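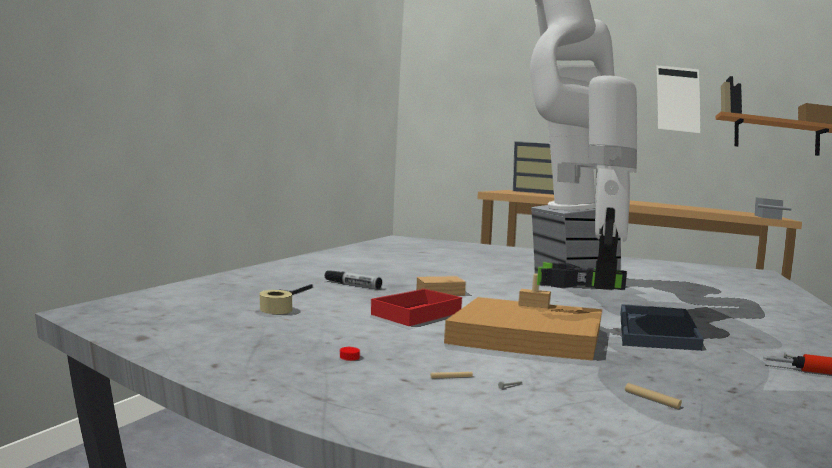 A computer-drawn workshop, with the robot arm pointing its two black fingers down at the table.

Before our robot arm in the Briltthorpe shared workshop picks up so much as a screw, it gets to practise on a pretend table inside a computer. We call this a simulation, which is a long word for a world made of sums! The computer works out how heavy each thing should be, how slippery it is and what ought to happen if somebody (or something) gives it a nudge.

Our pretend table is in a proper muddle, just like the ones at Rovcombe Road, where we do our building. There's masking tape, a black marker, a screwdriver, a red tray and a dark blue one, and a few bits of wood. The job we've given the arm is to tidy the small things into the trays, and if you've ever been told to tidy your bedroom you'll know that is harder than it sounds. A dowel is a round wooden stick, so it likes to roll away when you touch it. A screw is so small that the fingers have to close in just the right spot.

On the computer the arm can have 3,000 goes at this, and when it drops something there's no bump and no broken anything. We press a key and the whole table goes back to how it was. Doing that by hand would take us some 30 evenings, and we'd all be very grumpy by the end.

You can try a bit of this at home. Put 8 small things on a tray, and pick them up using only your thumb and one finger. Now do it again with one eye shut. Which one was the most trouble? Ours was the screw, every time, so that's what we're working on in October.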